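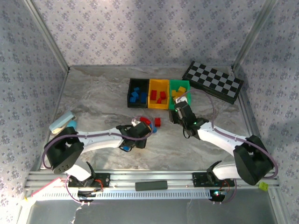

非常停止は「手の届くところに」って書いてあるけど、それ誰の手のこと?と Cuiping Qian に聞かれて、私、すぐに返事ができませんでした。操作している人の手なのか、横で部品を並べ直している人の手なのか。たしかに初版の基準書にはそこが書いてなかったんです(初版をお持ちの方、すみません、差し替えページは無償でお送りしています)。

というわけで、そのあたりをぜんぶ書き直した「Bila」の改訂版、やっとお渡しできるようになりました!

Bila は、卓上の双腕ロボットを使う作業台向けの運用基準キットです。腕そのものは入っていません。枠もレールも入っていません。入っているのは、紙と、札と、停止箱と、テープ。地味ですよねえ。私も最初に箱に詰めたとき、これに値段をつけていいのかなと思いました。でもうちの工房(Skastgate という名前でやっています)で腕を二本並べて仕分け作業を始めてみたら、揉めるのはいつも機械の性能より「今、手を入れていいの?」のほうで、そのたびに口約束が増えていって、次に来た人はその口約束を知らない。だったら紙にして貼ろう、というのが始まりです。

箱の中身

・運用基準書 本文19ページ(リング綴じ、差し替え可)
・始業点検シート 15項目、書き込み式の束
・停止箱「Dong」 有線、押しボタン一つ
・入域札 表「手を入れています」裏「動かせます」
・境界テープ 一巻き
・物品配置票 白紙のもの

Dong という名前は、押したときの音からつけました。ほんとうにドン、という感じで沈むんです。軽いボタンのほうが押しやすいという意見もあって、試作ではカチッと鳴る小さいのも作ったんですけど、袖が触れただけで止まってしまって作業になりませんでした。いまの重さに落ち着くまでけっこうかかっています。手のひらで押してください。指一本で押そうとすると痛いです(私は突き指しかけました)。

基準書にどんなことが書いてあるか

全部をここに載せると長くなるので、問い合わせの多いところだけ抜き出しておきますね。

まず停止の話。冒頭の Cuiping Qian の質問への答えですが、改訂版では「作業域に手を入れる可能性のある人全員が、立ち位置を変えずに押せること」と書きました。つまり人が二人つくなら停止箱も二つ要ります。追加の Dong は単品でも買えますので、ケチらないでください。売りたいから言ってるんでしょと言われそうですが、二人で一つを真ん中に置いて運用していたころ、お互いに相手が押すと思っていて二人とも押さなかった、ということが一度ありました。腕がケースの縁をぐいぐい押し続けるのを二人で見ていたんです。壊れたのはケースだけで済みました。

次に、入域札。手を入れる前に表にする、手を抜いたら裏にする。それだけです。札を返すのは手を入れた本人で、親切で返してあげるのは禁止。ここは太字で書いてあります。「もう終わったよね?」と言って他の人が返すのがいちばん怖いです。画面上の一時停止も札の代わりにはなりません。一時停止は誰かが解除できますからね。

それから境界。左右と奥に壁がある作業台だと、人が入るのは手前だけだと思いがちなんですが、壁越しに上からのぞき込む人がいます。絶対にいます。腕が二本とも手前のレールから生えている配置だと、手前に立つ人は腕の根元、つまり肩のハウジングのすぐそばに体を置くことになります。境界テープは肩のある側に先に貼って、そのあとで上からのぞく人の立ち位置にも貼ってください。基準書の図では二重線になっているところです。ひじを曲げたときに腕の外側がどこまで膨らむか、これは仕様の可動域を見るより、いちばん遅い速度で一度動かしてみて、自分の目で見たほうが早いです。

ケーブルについても一節使いました。腕に沿わせた線は、輪になって浮く部分がどうしても出ます。浮いていること自体はよくて、むしろ余裕がないと曲げたときに引っ張られます。見てほしいのは、その輪が相手の腕の通り道に入るかどうか。双腕の点検表で一本腕用のものを流用すると、ここが丸ごと抜けます。うちの15項目のうち、四つは「相手の腕との関係」を見る項目になっています。

置き方の基準、いちばん揉めたところ

ブロックを色ごとにケースへ入れる作業、やっている方は多いと思います。うちも黒いケースに青、黄色いケースに赤、緑のケースに黄色、という組み合わせを使っています。見学の方には「青は青いケースにすればいいのに」と必ず言われるんですけど、配置票にちゃんと書いてあれば人は迷いません。逆に、書かなくても分かるだろうという配置のほうが、途中で一色増えたときに全員の解釈がばらばらになります。これは私の持論なので、Shengli Shen は今でも反対しています。色は揃えたほうがいい、疲れてくると人は票なんか読まない、と。どちらの意見も基準書の付記に載せました。決めるのは使う方です。ただし、決めたら票に書くこと。

ケースの外に出ているブロックの扱いも決めておいてください。つかみ損ねて台に落ちた一個を、人が拾っていいのか、腕にもう一度やらせるのか。Bila の基準では「運転中は拾わない。記録に『外』と書いて、区切りで戻す」です。手を伸ばせば一秒で済むことなので、これがいちばん守られません!私も破ったことがあります。札を返さずに、さっと。さっと、がだめなんですよね。

対象物以外の物も同じ票に書きます。わざと置いている物ってありますよね、仕分けと関係のない文房具みたいな物とか、たたんだチェス盤とか。それが作業の条件として置いてあるのか、昨日の人の忘れ物なのか、票がないと判断できません。レールの上に載っている小物もそうです。レールの上は台の上とは別の欄にしてあります。可動部のあるレールでは原則「何も置かない」、固定のレールでは「置いてよい物を名前で書く」。初版ではここを一律禁止にしていたんですが、固定のレールしかない方から、うちの消しゴムくらい許してくれという長いメールをいただいて、改めました。

床面というか、台の面の模様についても聞かれます。マーブル柄や花柄の壁紙を使っていいのか。安全の面からは、人が境界テープを見分けられるなら構いません。テープは無地のものを同梱しているので、柄の上でもわりと見えます。照明にむらがあって奥の隅が暗くなる台では、点検シートの照度の欄に「暗い隅」と書く場所があるので、どの隅かまで書いてください。カメラで認識する都合は別の話で、そっちはこの基準書の守備範囲の外です。

始業点検のやり方

15項目と聞くと身構えるかもしれませんが、慣れれば10分かかりません。うちでは朝、電源を入れる前に前半、入れてから後半をやります。前半はねじのゆるみ、配線の被覆、取付板のがたつき、台の上の物。後半は停止箱を押して、腕が両方とも止まるのを見て、復帰の手順をたどって、いちばん遅い速度で原点まで。

停止箱の確認は片腕ずつやらないこと。両方を動かした状態で押してください。片方だけ止まる配線になっていた台を、私は納品先で見たことがあります。単独では何度押しても合格だったそうです。

それと、緑の表示灯がついている、というのを合格の根拠にしないでください。灯りの意味は機種によって違います。通電しているだけのこともあるし、待機中のこともある。シートの該当欄は「表示灯の意味を説明書で確認した」にチェックする形にしてあって、色を書く欄はありません。色を書かせると、みんな「緑」と書いて満足しちゃうので。

記録は捨てずに綴じておいてください。うちの工房では改訂のために点検シートを最初から読み返して、1,338枚ありました。読むのは地獄でしたけど、おかげでゆるみが出るのは決まって同じねじだと分かったり、昼休みのあとに札の返し忘れが集中していたり、いろいろ見えてきました。改訂版のシートに「午後の再開時」の欄があるのはそのせいです。

合わないもの、できないこと

・天井から吊った腕には境界の図がそのまま使えません。
・台車に載せて動き回るものは対象外です。
・Dong は接点を開くだけの箱です。腕側に停止入力がない機種では働きません。購入前に説明書を見て、分からなければ型番を添えて聞いてください。
・この基準書は法令や規格の代わりになりません。会社で使う方は、まず社内の安全担当の方に見せてくださいね。リスクの見積もりは台ごとに必要です。同じ腕でも、持たせる物が変わればやり直しになります。

販売と発送は Olletti が受け持ってくれています。私は箱詰めと問い合わせの返事担当です(返事は夜になりがちです、ごめんなさい)。初版からの差し替えは、リングを開けて入れ替えるだけ。6月までに買ってくださった方は表紙の色が灰色のはずなので、そのままの表紙で中身だけ新しくなります。

英語版と中国語版も用意しています。中国語版は Cuiping Qian が訳しながら原文の穴を見つけてくれて、結果として日本語のほうが三回直りました。札の文言は全部の版で日本語・英語・中国語の併記です。テープだけ追加でほしい、札だけなくした、というのも受けていますので、遠慮なくどうぞ。

コメント

みなと
二人なら停止箱も二つ、耳が痛いです。うちは学生三人に一つでした。追加分を頼みたいんですが、Dong を直列につないで腕の停止入力一系統に入れても大丈夫ですか?

店主より
直列でいけます!ただ、どれを押したか後から分からなくなるので、復帰のときは全部の箱を目で見て回ってください。つないだら、一つずつ押して毎回両腕が止まるのを確認するのも忘れずに。点検シートの停止箱の欄は、箱の数だけ行を足して使ってくださいね。

Shengli Shen
付記に載せてくれたのはありがたいけど、字が小さい。色は揃えたほうがいい。

店主より
次の改訂で大きくします。意見は変えません。

kuro_9
入域札、マグネット式だとうれしいです。アルミの枠にはつかないのは承知の上で、うちは横が鉄板なので。

通りすがり
「運転中は拾わない」を守れる人を見たことがない。うちは台の横に「外」用の記録用紙を先に置いて、ペンを持たせるようにしたら少しましになりました。ペンを持っていると手が出にくいみたいです。

店主より
それ、いいですね。明日からうちでもやってみます。マグネットの札は試作中なので、kuro_9 さん、もう少し待っていてください。

はる
初版ユーザーです。差し替えページ、今日届きました。リングの穴もちゃんと合いました。レールの上の欄が増えていて助かります。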